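**Fitted sheet keeps sliding and bunching on a guest bed**

Posted by Kieran Conneely

I have a satiny taupe fitted sheet that wrinkles as soon as it goes on. The mattress is against an upholstered headboard, so one side is hard to reach. I also never know where to put the long body pillow while I make the bed.
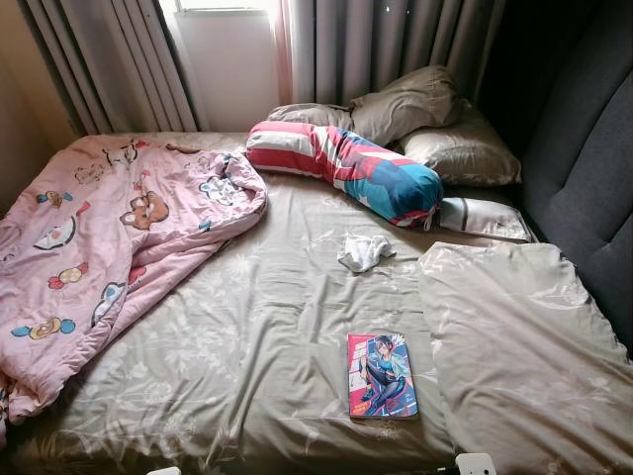 Do I need to pull the bed away from the wall every time?

Only if your hand won't fit down the headboard side. Do those two corners first, then pull toward the foot.

**Mafalda Vieira**

Check the mattress depth before you buy anything. Mine was 2 inches too deep for the sheet and no amount of tugging fixed it. I bought sheet straps from Fiore in Clundham and they held all winter.

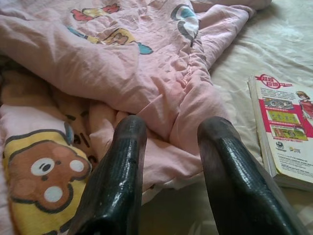

Washing matters more than people think. I stopped putting sheets in with comforters last November, after one came out twisted into a rope. A thick one, like the pink one with the bear face on it, gets its own load, then 20 minutes on low, a good shake, and back in until the seams are dry.

**Tetteh Korletey**

Straps didn't work for me. I smooth the sheet by hand from the middle out and leave it. Comforter goes to one side, pillows up at the head, body pillow last. It gets wrinkled again by night anyway.

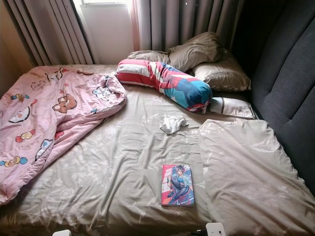
*Comforter to one side, striped bolster up by the pillows.*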